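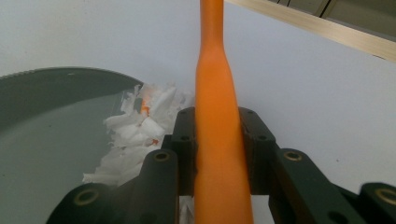

Susitz Kitchen: Progress Report to the Toltasar Fund

Reporting period: summer through the end of October
Grant: kitchen equipment, food and teaching hours, Penry Hall, Tamlow

Where we are

Thank you, first of all, for your patience with the spring report, which reached you late and was thinner than it should have been. We are glad to have a good deal more to tell you this time. The kitchen at Penry Hall is open, the shelves are up, the second sink has been plumbed in, and the beginners' cooking course that you agreed to pay for has run from start to finish once and is well into its second round.

You will remember that the course is meant for grown people who have never really cooked — people living alone for the first time, people whose husband or wife did all of it for years, a few who grew up on canned soup and toast and would like something else. We had worried that they would be shy about signing up, and some of them were. We stopped calling it a class on the sign-up sheet and called it an evening in the kitchen, and the places filled up after that.

What the first course covered

The plan we sent you had seven sessions, and we kept to seven, although the order changed quite a bit. We had wanted to begin with soup. It seemed simple to us, but soup asks you to peel, chop, fry, season and wait, all in the same evening, and that is a lot when you aren't sure how to hold the knife. So the opening session is now just vegetables and plates. People wash things, look them over, learn what to trim and what to leave alone, and set them out ready for the next step. It sounds like very little, and it takes the whole evening.

Carrots have turned into the backbone of the thing. They are cheap, they keep for ages, they forgive a clumsy cut, and there is always something to talk about with them: whether to peel (we don't, mostly), what to do with the thin end, how to stop the fat end from rolling away while you are cutting. We show people how to halve a carrot lengthwise and lay the flat side down, and for several of them that one small habit has changed how they feel about the whole business of chopping.

After vegetables come eggs, then rice and beans, then soup in its new place, then a tray of roasted things, a pot of stew, and a last evening when everyone picks a dish they liked and makes it again without the recipe sheet. The stew ran over by half an hour both times. We would like to start that session earlier, at five instead of half past, and the hall has said it will look at the bookings.

The room itself

The shelving took longer than we had hoped. The wall on the window side was softer than anybody expected and had to be patched before it would hold a bracket, so for most of the summer the pots lived in crates under the tables and we spent the first part of every evening on our knees looking for lids. That is behind us now. Pots are low, plates are at shoulder height, knives have their own drawer, and each shelf has a paper label with plain words on it.

We bought plates second-hand where we could and put the difference toward better knives and a pair of heavy pans. Nothing matches, and I have grown rather fond of that. The chopping boards were the one poor purchase. They warped in the dishwasher, and we have replaced them with thicker ones that get washed by hand.

Putting away has become part of the teaching, which we had not planned. In the first weeks the helpers stayed behind and did it after everyone had gone home. Now the last stretch of each session belongs to it: leftovers into tubs, peelings into the compost bucket, boards scrubbed and stood on end, vegetables that haven't been used back in the cool cupboard. People go home knowing how to leave a kitchen so that it is pleasant to walk into the next morning, and more than one of them has told us it was the part they needed most.

Food and waste

Food is bought once a week, on the afternoon of the session, and we have become better at judging it. The first shopping lists were far too generous. We carried home onions for a month. The list is now written by whoever led the previous session, with a look in the cupboard before a single thing is added to it, and root vegetables are bought loose so that we can choose a mix of sizes. Thick ones are good to learn on and slim ones are nicer to roast, and having both on the table starts a conversation about cooking times without anyone having to lecture.

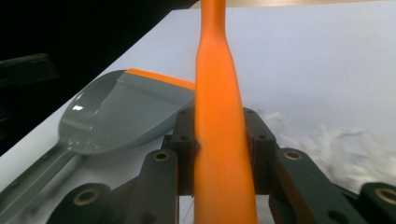
One of the people from the first course wrote to us afterward that she had bought a bag of carrots and had, for once, got to the bottom of it before they went soft. She had roasted some, grated some into a salad, and put the last few in a soup that she said was too salty but all hers. She asked whether there would be a second course for people who have done the first, and hers was not the only note that did.

Money

Spending is close to plan. The one line that went over is repairs, on account of the wall, by $307. We covered $200 of that from what we had saved on plates and the rest from the hall's own upkeep money, so there is no call on the grant. Food has come in under, and we have $100 in hand on that line. With your agreement we would like to move it across to buy two more good peelers, a box grater that doesn't wobble, and extra storage tubs.

What comes next

The second course finishes before the winter break, and the third opens after it. We mean to rewrite the recipe sheets in larger type with fewer steps on each page, as the present ones get propped against the wall and squinted at. We are also drafting a short follow-on course along the lines that people have been asking for, with bread and a simple fish dish in it, and will send you the outline and a costing with our next report.

You are very welcome to come and see the kitchen on any session evening. Come hungry, and please bring an apron if you own one — ours are usually in the wash.

With thanks and good wishes,

Susitz Kitchen
Penry Hall, Tamlow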